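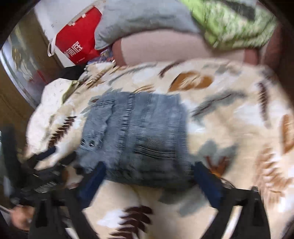
침대 위 연청 데님, 접힌 상태. 깔린 것은 잎무늬 퀼트.

작업 노트 / 의류 접기·보관
2018년 9월 10일

오늘은 데님만 했다. 셔츠와 니트는 지난번 기록에 있으니 그쪽을 볼 것. 작업대가 Trundiner 선반 부품으로 꽉 차 있어서 침대로 옮겨서 했다. 침대 위에서 접으면 허리가 덜 아픈 대신 바닥이 푹신해서 접은 선이 잘 안 선다. 이 점은 아래에 따로 적는다.

1. 바닥 천

퀼트는 크림색 바탕에 큰 잎과 깃털 무늬가 찍힌 것. 짙은 갈색 깃털, 황토색 둥근 잎, 회청색 잎이 섞여 있다. 연한 데님을 올려놓으면 윤곽은 잘 보이는 편이다. 다만 회청색 잎 위에 걸치면 천 가장자리가 무늬랑 섞여서 줄을 맞출 때 한 번 더 보게 된다. 크림색이 넓은 자리를 골라서 놓는 게 빠르다.

퀼트는 접기 전에 네 귀를 당겨서 편다. 누빔 때문에 표면이 완전히 평평해지지는 않는다. 손바닥으로 쓸어서 큰 주름만 없애고 시작했다. 처음에는 이걸 안 하고 바로 올렸는데 밑의 주름이 데님 아랫단으로 그대로 올라와서 다시 했다.

얇은 합판을 밑에 한 장 까는 방법도 생각했는데 오늘은 안 했다. 창고에 450 폭짜리가 있는지 확인할 것. 없으면 Brallus 상자 뚜껑을 뒤집어 써도 될 것 같다. 뚜껑 안쪽에 테이프 자국이 남아 있으니 먼저 떼고 쓸 것.

2. 천 상태

사진의 것은 물 빠진 연청이고 군데군데 더 밝게 닳은 데가 있다. 얼룩처럼 색이 고르지 않다. 접어놓은 상태에서 세로 솔기가 보이고, 가로로 박은 허리단 비슷한 띠가 있고, 주머니 선이 왼쪽 위로 지나간다. 왼쪽 가장자리 가까이에 작은 금속 리벳 두 개가 나란히 있다.

리벳은 접을 때 신경 써야 한다. 리벳이 접는 선 위에 오면 그 자리만 두꺼워져서 위에 쌓는 옷이 기운다. 접는 선을 손가락 두 마디쯤 안쪽으로 옮기면 해결된다. 리벳을 바깥쪽 면으로 두는 것이 좋은지 안쪽 면으로 두는 것이 좋은지는 아직 정하지 못했다. 바깥쪽이면 옆에 붙은 니트에 걸리고, 안쪽이면 데님끼리 눌려서 자국이 남는다. 당분간은 니트와 칸을 나누고 바깥쪽으로 두기로 한다.

3. 접는 순서 (긴 바지)

지금 쓰는 순서. 2월에 적어둔 것에서 두 군데 고쳤다.

지퍼와 단추를 잠근다.
주머니 속을 비우고 주머니 천을 안에서 눌러 편다.
앞판이 위로 오게 놓고 다리를 양쪽으로 벌려서 옆 솔기를 맞춘다.
한쪽 다리를 다른 쪽 위로 넘긴다. 밑위의 튀어나온 삼각형 부분은 안으로 접어 넣는다.
밑단을 허리 쪽으로 올린다. 허리단 끝까지 가지 말고 조금 못 미쳐서 멈춘다.
한 번 더 반으로 접는다.
솔기 쪽을 눌러서 공기를 뺀다.
선반에는 접힌 등이 앞으로 오게 넣는다.

고친 곳은 밑위 삼각형과 허리단 앞에서 멈추는 것. 전에는 밑단을 허리단에 딱 맞췄는데, 그러면 허리단과 밑단의 두꺼운 데가 겹쳐서 한쪽이 불룩해진다. 못 미치게 멈추면 두께가 나뉜다.

반바지는 순서가 짧다. 다리를 넘긴 다음 한 번만 접는다. 두 번 접으면 덩어리가 되어서 선반에서 굴러다닌다.

4. 아랫단 주름

오늘 제일 시간을 쓴 부분. 사진에서도 아래쪽에 가로로 짙은 주름이 여러 줄 있고 천이 조금 뭉쳐 있다. 아래 가장자리도 구겨져서 들쭉날쭉하다. 푹신한 바닥에서 접으면 이런 모양이 되기 쉬운 것 같다.

해본 것:
손바닥으로 위에서 누르기. 누르는 동안만 펴지고 손을 떼면 돌아온다.
접은 것을 통째로 뒤집어서 반대쪽에서 쓸기. 이게 제일 나았다. 다만 뒤집을 때 가운데가 벌어지기 쉬워서 양쪽 끝을 같이 잡아야 한다.
가장자리를 잡고 당기기. 데님이 두꺼우면 겉장만 당겨지고 속은 그대로다. 결국 한 겹 풀고 속부터 다시 폈다.

순서로 치면 속을 먼저 펴고 겉을 나중에 펴는 게 맞다. 당연한 얘기인데 급하면 겉부터 만지게 된다.

다림질은 안 했다. 접어서 보관할 데님까지 다리면 시간이 너무 든다. 분무기로 물을 살짝 뿌리고 손으로 펴는 방법은 다음에 해볼 것. 대신 덜 마른 채로 선반에 넣으면 안 되니까 말릴 자리부터 정해야 한다.

5. 집어서 옮기기

접은 데님은 양쪽에서 받쳐서 든다. 허리단 쪽만 잡고 들면 아래쪽이 처지면서 벌어진다. 아래쪽 양옆을 잡으면 무게가 고르게 걸리고 접은 모양도 덜 상한다. 너무 세게 잡으면 가운데가 볼록하게 올라오니 힘은 모양이 유지될 만큼만.

침대에서 선반까지는 쟁반을 쓰는 것이 좋겠다. 한 벌씩 들고 왔다 갔다 하다가 문틀에 걸려서 하나 풀렸다. 부엌에 안 쓰는 쟁반이 있는데 폭이 좀 모자란다. 세로로 놓으면 될지도.

6. 선반 치수

Trundiner 선반 한 칸 안쪽 높이를 다시 쟀다. 207 mm. 지난 기록에는 다르게 적혀 있는데 그건 칸막이를 넣기 전 숫자라서 무시할 것. 선반 전체 폭은 822 mm 그대로.

긴 바지 접은 것 한 벌을 가볍게 눌렀을 때 두께가 50 mm 나왔다. 꽤 두꺼운 편에 속하는 바지로 잰 것이다. 계산으로는 네 벌이 들어가지만 위에 남는 틈이 7 mm밖에 안 되어서 손이 안 들어간다. 꺼낼 때 맨 윗것이 선반에 쓸린다. 그래서 한 칸에 세 벌로 정했다. 얇은 여름 바지는 네 벌도 괜찮을 것 같은데 따로 재보지는 않았다.

세 벌 쌓고 남는 자리에 허리띠를 넣자는 생각도 했지만 버클이 데님을 긁어서 그만두었다. 허리띠는 문 안쪽 고리에 건다.

세워서 넣는 방식도 잠깐 해봤다. 위에서 내려다보는 서랍이면 좋은데 앞으로 열린 선반에서는 별 이득이 없다. 한 벌 빼면 나머지가 옆으로 눕는다. 책 버팀대 같은 것을 대면 서 있기는 한다. Ballel 서랍이 정리되면 그쪽에 반바지만 세워서 넣어볼 생각.

7. 라벨

칸마다 종이 라벨을 붙인다. 지금 쓰는 Jang 라벨지는 선반 앞면에 잘 붙기는 하는데 뗄 때 찢어진다. 모서리를 조금 접어서 붙이면 떼기 쉽다. 글씨는 굵은 펜으로 쓸 것. 가는 펜으로 쓴 것은 방 불이 어두우면 안 읽힌다.

구분은 이렇게 한다.
연청 긴 바지
진청 긴 바지
검정
반바지 전부

색으로 나누는 게 계절로 나누는 것보다 찾기 쉬웠다. 반바지는 색을 안 가린다. 수가 적어서 나눠봐야 칸만 낭비다.

진청과 연청을 붙여놓지 않는 것도 적어둔다. 진청 새 바지는 물이 옮을 수 있어서 사이에 검정 칸을 둔다. 흰 셔츠 칸은 제일 위로 올린다.

8. 정리하면서 빼놓은 것

무릎 안쪽이 얇아진 것은 접지 않고 따로 걸어두었다. 덧댈지 걸레로 자를지 다음 주에 본다. 단추가 헐거운 것은 실로 표시해서 바느질 상자 옆에 두었다. 주머니 안감이 터진 것도 같은 자리. 표시 실은 빨간색으로 통일할 것, 파란 실은 데님에서 안 보인다.

리벳이 빠진 자리는 천이 올이 풀리기 전에 뒤에서 덧대는 게 낫다. 리벳 새로 박는 공구는 있지만 받침이 없다. 작업대 비면 받침부터 찾을 것.

9. 다음 할 일

합판 또는 뚜껑 깔고 같은 순서로 다시 접어서 아랫단 비교.
얇은 여름 바지 두께 재기.
분무기, 말릴 자리.
쟁반 폭 확인.
Ballel 서랍 비우기. 안에 든 전선은 창고로.
라벨 새로 쓰기. 연청 칸 라벨이 벌써 한쪽 떨어졌다.
퀼트는 작업 끝나면 털어서 다시 깔 것. 데님 보풀이 누빔 골에 낀다. 테이프보다 마른 고무장갑으로 쓰는 게 잘 떨어진다.

추가. 접는 순서 종이를 선반 옆에 붙여놓았는데 2월 것이다. 밑단 부분이 틀리니까 3번 항목대로 고쳐 쓰고 옛날 것은 떼어낸다.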